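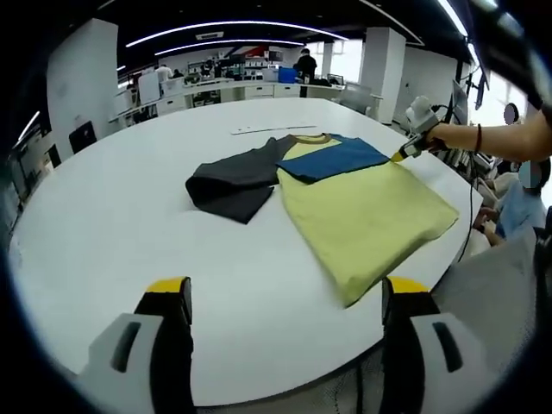
Household Textiles, Unit 4: Folding Knit Tops
Notes prepared by Verena Kälin

Read these before the practical. Bring one T-shirt of your own, washed and fully dry.

Jersey knit stretches more across the width than along the length. Pull it sideways while smoothing and it springs back after the fold, so the edges creep. Press with a flat palm from the collar down to the hem.

Color-block shirts are good for practice. The seams between panels give you lines to check against, and a shoulder panel in a different color from the body shows at once if one side has slipped. Plain white shirts come later in the unit.

Basic file fold

1. Lay the shirt flat, front down. Open out any part that has doubled over, right to the corners of the shoulders.
2. Fold one side in toward the middle and turn the sleeve back on itself.
3. Do the same on the other side. The two long edges should be parallel – check with a ruler the first few times.
4. Bring the hem up to just under the collar.
5. Fold in thirds and stand it on its edge.

On weight: the Irau practice shirts are 275 g, the Rivura ones 286 g. The heavier shirts stand up better in a drawer but leave a thicker fold at the collar.

For the practical, work in pairs and swap after each shirt. Hand in your fold sheet to Sumathi Achari before you leave. Unit 5 covers long sleeves and hoods.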